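**Clestis hand grippers – buy the pair or rent? Marker on desk keeps beating us**

posted by **Himine**, Tuesday

Looking at the Clestis handheld kit for our office tidying project. You hold one gripper in each hand, do the chore, it records, the robot arm learns from it later. Quote is 931 for the pair, or 307 a month to rent with support included. Small team, no real budget, boss wants a yes or no by end of November.

We have a demo pair till Friday. Task is simple: pick up the marker, put it in the drawer, shut the drawer. Pads feel good on big stuff. On the marker they're hit and miss, it rolls when the tips come in. Also my wrists are done after an hour.
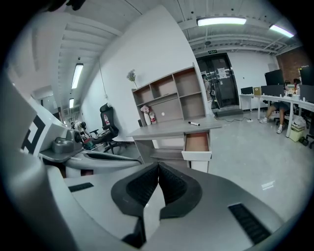

*Demo pair at the desk, marker on top and drawer open.*

So what I want to know:

- do the rubber pads wear out fast, and what do spares cost
- is the marker thing us or the pads
- does anyone's tracking drop when the second gripper goes off to the side? ours does, maybe one take in ten
- rent or buy??

Reading the manual has not helped, the section on pads is half a page.

---

**Unai Arrieta**

Had a pair since spring, bought. Going through yours in order.

Pads: we swapped at 600 takes and probably could of gone longer. The ridges go smooth near the tips first, the rest still looks new. Spares were 93 a set when I ordered, shipping extra. Check that before you sign because the rental deal we were offered did not cover pads. Ask them in writing.

Marker: bit of both. The tips meet before the rest of the pad does, so if you come in at a slant you pinch the thing on one side and off it goes. Come straight down, both tips touching the desk, then close slow. Slower than feels normal. Practice that twenty minutes before you record anything, and throw out the practice takes – we didn't and had to weed them out by hand later, horrible afternoon.

Tracking: keep the marker square on the other gripper pointed toward the one you're working with. People let the idle hand drop and twist. I tell new folks to hold it like a tray. Ceiling lights can glare on the square too, try turning a little.

Wrists: short sets. We do fifteen minutes and switch person. Weight is my main complaint with this kit, they know about it.

Rent or buy, I'd buy if you're past three months of work. At your prices three months' rent is 921, so after that you're just paying for the support line. Support is decent but slow, took them two days to send me a calibration file.

---

**Pastor**

rent. we bought and its in a cupboard

---

**Clumside**

Mostly agree with Unai but one thing on the drawer. Don't start every take with it open the same amount. We did all ours wide open and the arm was lost when it was half shut. Mix it up, move the marker around too, different angles. Same number of takes, way better result for us.

Also the firmware that came on ours was old. Update before you judge the tracking, dropouts went down a lot after. Do it with both grippers plugged in or they end up on different versions and wont pair. Ask how I know.

No opinion on price, ours came through a university deal.

---

**Himine**

Thanks all. Tried the straight-down thing this morning, marker stays put most of the time now. Updating tonight. Have emailed Clestis re pads in the rental, will post what they say.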